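In Praise of the Slow Repair

My toaster is older than my marriage, and I love it a little more every time it breaks. It broke again in April. The lever went down, stayed down for a second, and popped right back up with the bread as white as when it went in. My first thought, I will admit, was to look up the price of a new one. My second thought was of Wiesława Sobczak, who ran the hardware store on the corner when I was a kid and who would have taken the thing apart on the counter while the line behind me got longer and longer and, somehow, happier.

So I took it apart! It took me a whole evening. I found a bent strip of metal and a lot of crumbs, bent the strip back, shook out the crumbs, and had toast at eleven at night. I can't remember a better slice.

I want to make a case for fixing things at home, slowly and badly at first. I know the usual arguments (money, trash, the planet) and I agree with all of them, but they've never been what gets me off the couch. What gets me off the couch is that repair is fun. It is a puzzle that somebody left lying around in your own kitchen, and the pieces are all there, and when you finish it you can make soup or dry your hair.

Archie Lindsay, an old friend who disagrees with me about nearly everything, says this is a hobby for people with time to burn. He's partly right. If you're working two jobs and the washing machine quits, you don't want a puzzle, you want clean shirts. I'd never tell anyone in that spot to get out a screwdriver and enjoy themselves. But Archie also spent most of last winter watching a show he told me he hated, so I think the time is there for a lot of us, some weeks, and it's going to worse places than a broken lamp.

The part of his argument I take more seriously is that things aren't made to be opened anymore. Try getting into a cheap electric kettle. I have a Brolov that is held together with clips you can't see and one screw with a head shaped like nothing in my drawer. I bought a set of 28 driver bits to get at that one screw, and the bit I needed was in there, second row, and I may have cheered out loud. The switch inside was a standard part. It cost less than a sandwich. Why hide it? I can't find a good answer, and I would love to hear one from anybody who designs kettles.

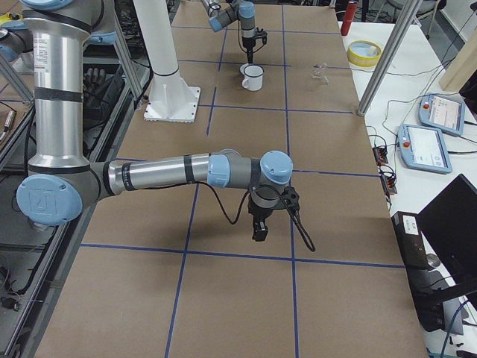 Vol. 4, No. 2

Compare that with my grandmother's sewing machine, a Zirer, heavy as a dog and painted the green of an old school hallway. It came with a booklet that assumed you would be opening it up for the rest of your life. It tells you where to oil, how often, and what the machine should sound like when you've done it right. There's a drawing of every gear! Whoever wrote that booklet expected a person with ordinary hands and an ordinary kitchen table to keep the thing running, and she did, and then my mother did, and now I do. I hemmed curtains on it last month. They're a bit crooked, and that is not the machine's fault.

I think the booklet is what I miss most. You can find a video for almost any repair now, and I'm grateful for every one of them, especially the ones filmed by somebody's uncle with the dog barking in the next room. But a video shows you one person's broken mixer, and yours is always broken in some other way. A good drawing lets you work out where you are. If I could ask makers for one thing it would be that - put a real diagram in the box, or on the website, or glued to the underside, I don't care where. Let me see what's in there before I go poking at it.

The other thing I'd ask for is screws. Plain ones. Glue is quick and cheap and it ends the conversation.

I should say something about failure, as I've had plenty. I once took apart a desk fan and put it back together so that it ran beautifully and blew air at the wall. I killed a radio. Béla Kozma, who taught me to solder, looked over my first few joints and asked very kindly if I'd done them in the dark. And there are jobs I leave alone: microwaves, anything with gas, and the inside of an old television, which can hurt you even when it's unplugged. Knowing where to stop is part of being good at this, and I got there by asking people, so please ask people.

But even the failures were a good way to spend an evening. I know what a fan motor looks like now. I know there's a tiny bronze collar in there that wants one drop of oil, and I think about it whenever I hear a fan rattle in a restaurant (my family has asked me to stop bringing this up).

There's a repair night in Gridorcombe, in the back of the library, and if you have anything like it near you I can't recommend it enough. You bring your broken thing, you sit down across from a stranger, and you look at it together. The last time I went, I brought a lamp and ended up holding a flashlight for a teenager who was rebuilding the hinge on her headphones with a piece cut from a margarine tub. It was a gorgeous bit of work. She hardly said a word for an hour, and then she put them on, found her song, and turned it up so loud that the whole table could hear it.

My lamp still doesn't work. I'm bringing it again next time, with a new socket and a longer cord.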